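Progress report to the Kırmızıgül fund, March 2021
Sleep and Evening Routine program, Uvard community clinic
From: Perihan Erdem
To: Hülya Karaca
cc: Necati Gündoğdu, Shahzad Niazi

Hülya, this is the second report under the grant. Short on time so it's in the order things came to me. Numbers first, then what's going well, then what isn't, then what I need from you.

Where we are

106 people signed up. Target in the proposal was 100 so we're over. 48 have finished the full six weeks and filled in both questionnaires (start and end). 18 dropped out, most of them in the first two weeks. Everybody else is somewhere in the middle of a course right now.

Dropouts: Shahzad phoned as many as he could reach. Main reason given was shift changes at work. Second was the sleep diary, people found it a chore. A few just stopped answering. We've put the shift work people on a list for a later group, if there is one.

The course itself is the same six sessions as in the proposal. Week one bedtime and wake time. Week two light and screens. Week three food, caffeine, alcohol. Week four lying awake and what to do with it. Week five naps and daytime activity. Week six putting it together and a plan for bad patches. Order of three and four got swapped for the second group because people were asking about lying awake from the first night and it seemed silly to make them wait. Kept it that way.

What the questionnaires say so far

Please treat all this as early. We only have the 48, and the people who finish are the people who like it.

Most finishers report falling asleep faster than at the start. Time spent awake in the night is down for a bit over half. Total hours of sleep has barely moved, which Elif Naz says is what she expected, because in the first weeks we ask people to spend less time in bed. She wants to look at it again at three months before anyone says anything about hours. I agree. Please don't put an hours figure in the fund newsletter.

Mood scores went up a little. Could be the sleep, could be the spring coming, could be having somebody call you once a week. We have no comparison group and never said we would.

Caffeine. This was the surprise. A lot of people had no idea how late in the day they were still drinking tea. Moving the last cup to early afternoon was the change people kept up best, according to the diaries. Easier than the phone. The phone rule (out of the bedroom) has done badly in every group. We've softened it to "across the room" and more people manage that.

Three participants were sent on to their own doctor after the screening questions about snoring and stopping breathing at night. They're still in the course but Elif Naz talks to them seperately about the bed time limits, which aren't suitable for everyone. Same goes for anyone driving for a living. We added a screening question on that after the first group, should have been in from the start.

Sessions and staff

All sessions still online, except the drop-in hour, which is by phone. The plan had us back in the Uvard building by now. Not happening before summer as far as I can tell, Necati has the latest on that.

Elif Naz Gökçe leads sessions one through four. I do five and six. Shahzad does the calls, the diaries and the reminders, and also the typing up, which is too much for one person at the hours we're paying. See below.

Group size. We started with 12 to a group and went down to eight. On video 12 was too many, two or three people did all the talking. Eight works. It does mean more groups for the same number of people and so more evenings.

Evening routine leaflet: done. Four pages, plain English, Turkish version with the proofreader. 2,000 copies printed, handed out through the clinic, two pharmacies and the food parcels. There is a mistake on page three, the wake time example adds up wrong (says seven hours, should be six and a half). Fixed in the online copy. Not worth a reprint but I'd rather you heard it from me.

The leaflet section on late eating got the most comments. We kept it simple: dinner at a regular time, something small later if you're hungry, no need to go to bed with an empty stomach. A few people had read somewhere that any food after six is bad and were lying there starving. Week three now spends 10 minutes on this.

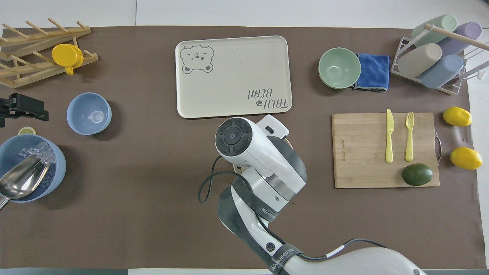 Cream tray with the bear on it, yellow cup in the drying rack.

Diaries and the Gullden app

We said in the proposal we'd try an app in place of the paper diary. Went with Gullden after looking at two others. Mixed results. Younger people like it. Over-sixties mostly don't, and several entered the same night twice, which took Shahzad a full day to untangle. The export also puts anything after midnight on the next date so bedtimes came out looking like nonsense until we worked out why. They say a fix is comming. I'd not count on it before July.

So for now: paper or app, participant's choice. Paper diary cut from 11 questions to five. Returned diaries went up right away in the group that got the short one. We lose the detail on naps but nobody was filling that in properly anyhow.

Privacy: diaries are kept under a number, names on a separate sheet, locked drawer at the clinic. App data sits with Gullden under the agreement Necati signed. Copy was sent with the last report, tell me if you can't find it.

Things that went wrong

Group three lost a whole session when the video link expired. Rerun the next week, seven out of eight came.

The Stultico order. We ordered light alarm clocks from them for people getting up before dawn and they delivered half. The rest is "on its way" since before the new year. Necati has asked for the money back on the undelivered ones. Of the clocks we do have, they're out on loan and two need new plugs. People like them. I can't say they've made a difference to the scores, too few.

Second questionnaire went out a week late to group two. Answers still usable, marked in the sheet.

Relaxation recordings. The first set was too long (25 minutes) and the sound was poor, there's traffic on it. Elif Naz re-recorded at eight minutes. Much better. Slow breathing, then muscles from the feet up, then just quiet. Some people fall asleep with it on and some find it irritating, we tell both lots that's fine.

Money

Spending is close to plan overall. Under on room hire and travel, obviously, nothing spent on either. Over on phone costs and on Shahzad's hours. Printing came in as quoted. Full sheet is attached, Necati has checked it.

I'd like to move the room hire line over to staff hours. That pays for a second caller one afternoon and one evening a week through the end of the grant. No new money needed. Under the terms you have to approve any move between lines in writing, so please take this as the request.

What's next

Two more groups start next month, both full, short waiting list. One is in Turkish, our first. Elif Naz and I lead it together. The slides are translated but week four needs work, the bit about worry time doesn't carry over well and she wants to rewrite it and not just translate it.

Three-month follow-up calls begin for group one. Same questionnaire plus four extra questions: what they kept, what they dropped, any sleep medicine started or stopped, would they come to a refresher. On medicine, we don't advise anybody to stop anything, it goes back to the prescriber, and that's written into the caller script now.

Refresher evening, single session, for anyone who has finished. Date open. Probably week six material again plus questions.

Shift workers. Not in the original plan. The standard advice (same wake time every day) is no use to someone on rotating nights and they told us so. Elif Naz has a draft of two sessions, mostly on light, dark bedrooms, naps before a night shift and getting home safely after one. If there's anything left at the end I'd like to try it with one small group. Will send a page on it separately.

From you, please

Yes or no on moving the room hire money. Sooner the better, the second caller has another offer.

Whether the final report can come at the end of July instead of the start. Follow-up calls for the later groups won't be done before that.

The logo file for the Turkish leaflet, the one we have prints blurry.

Participant comments are in a separate attachment, names taken out. If you want to use any in your own material check with me first, some said yes to that and some didn't.

Perihan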